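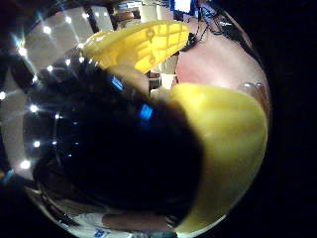 Toy corn cob, pale yellow, every kernel molded on. Short thread on sorting out the lounge.

1. I've had the wood-paneled lounge on my list since May. It's the room everything gets dropped in on the way to some other room. Toys, bags, shirts, chargers. On Tuesday I finally started on it.

2. I began with the toy food. The set came from a yard sale years ago and it has outlived two sets of real plates. The corn is still my favorite piece. It tapers to a proper tip and the kernels are little raised rectangles, so you can find it in the bottom of a bin by feel.

3. My rule for toys is simple. If it's whole and it can be washed, it stays. If it's cracked or a piece is missing, it goes. Most plastic food passes. The fabric kind doesn't hold up nearly as well.

4. To wash it I use warm water, dish soap and an old toothbrush for the grooves. Rinse it, shake it, leave it on a towel overnight. Hollow pieces sometimes take on water through the seam, so stand them seam down or you'll have a puddle in the bin later.

5. I don't put them in the dishwasher. I did that once with a plastic eggplant and it came out a different shape.

6. Next, the seating. We have more of it than a room this size needs: the cream loveseat, the long three-seat sofa with the quilted back cushions, a cream armchair, and the two dark brown leather ones. Jinlong Kang has told me twice to get rid of the leather chair. It's staying. It's the only one that doesn't show coffee.

7. The loveseat is the real trouble spot. It's small and it's right in the middle, so it works like a shelf. If there's a bag on the seat cushion and another one by the arm, that's half the seat gone, and whoever sits down ends up perched on the front edge. 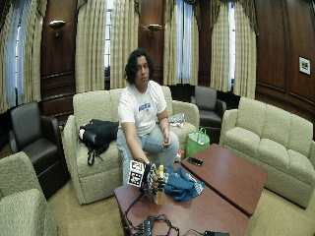
8. So, new rule for bags. Nothing on the cushions. The green shopping bag can stand on the floor by the loveseat arm for one evening and then it goes back to the car. Crumpled plastic bags go in the kitchen drawer or in the trash. Jackets have a closet.

9. The coffee tables took longer. There are two of them, reddish brown, and we keep them pushed together at an angle. I tried them end to end for a week and people kept walking into the corner. At an angle you can reach one from the sofa and the other from the loveseat.

10. The drawback is the spot where they meet. Anything soft gets left there. Usually a T-shirt. I don't know why it's always a T-shirt.

11. Cables next. Pull them all to one side before you try to untangle anything, then work from the plug end. I use strips of hook-and-loop tape, 17 of them so far. A label on each end saves you crawling under the table later.

12. Phones can stay on the table. I gave up on that one. Everybody puts a phone down when they sit, and a basket for phones just turns into a basket for receipts.

13. Someone asked what I use on the wood. A damp cloth, then a dry one. I tried the Bastano polish on one table -- it left a film I could write my name in, so I took it off with soapy water and haven't gone back.

14. Storage bins: I ended up with 5, all the same size so the lids match. One for toy food, one for blocks, one for cables, one for games, one still empty. I would leave one empty if you can. It fills up soon enough.

15. Time spent was almost 530 minutes over several evenings. That includes moving the long sofa to sweep behind it and moving it back.

16. Still to do: the curtains, the shelf by the door, and the cushion covers on the cream armchair -- they unzip, but I haven't found out yet if they shrink. If you've washed covers like that, tell me what setting you used.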